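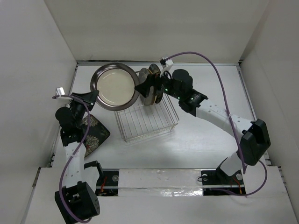 4.2 Dish handling

Dishes were the chore we argued over most. Sorting and folding had clear pass marks from the February runs; plates did not. A plate in a rack can be leaning, half seated, or touching the one next to it, and a person at home would call all of those fine. We ended up with a strict rule: the plate stands without the gripper, and stays standing while the next one goes in.

Figure 3. Two-arm plate task, fixed camera view. Left arm holds one plate with a silver rim, right arm holds two upright side by side. Wire rack on the tabletop below.

Setup as in 3.1, same tabletop, same two arms. Training set was 900 demonstrations, all recorded by two operators (Roy and Ng), with the rack position changed between sessions. Plates were mixed on purpose. Matched sets make the problem look easier than it is — a policy learns one rim width and then leans on it.

Single plates went well. Over the test trials the Jalali policy seated 98 percent of them under the strict rule, and the few misses were nearly all at the end slots, where the arm has to come in at a poor angle. Pairs were another matter. Holding two plates in one gripper saves a trip, but the two have to be let go at nearly the same moment and into different slots. The rear plate tends to follow the front one. We tried opening the gripper slower, which helped a little and cost time. Up to 5 retries were allowed per pair, and a run that used them all was scored as a fail even if the plates ended up in the rack.

Speed is the weak point. An adult loading the same rack by hand does not think about it and is done before the arms have finished the first approach. We do not report a ratio here, the human timings were too loose to be fair to either side. See Section 5 for the shop-floor tasks, where timing was controled.

Also worth noting: metal rims. Glare on a shiny rim moved the estimated edge enough to spoil a grasp, mostly when the plate was tilted toward the lights. Pomare re-ran the affected trials with the overhead lamp dimmed and the problem mostly went away. Kitchens do not dim on request, so we kept the original numbers in Table 2.

Can a machine put away dishes yet? One plate at a time, known rack, nobody in a rush — yes. We would not go further than than that on this data. Wet plates, stacked plates and anything with food on it were left out, and the Poslow baseline was not run on pairs at all.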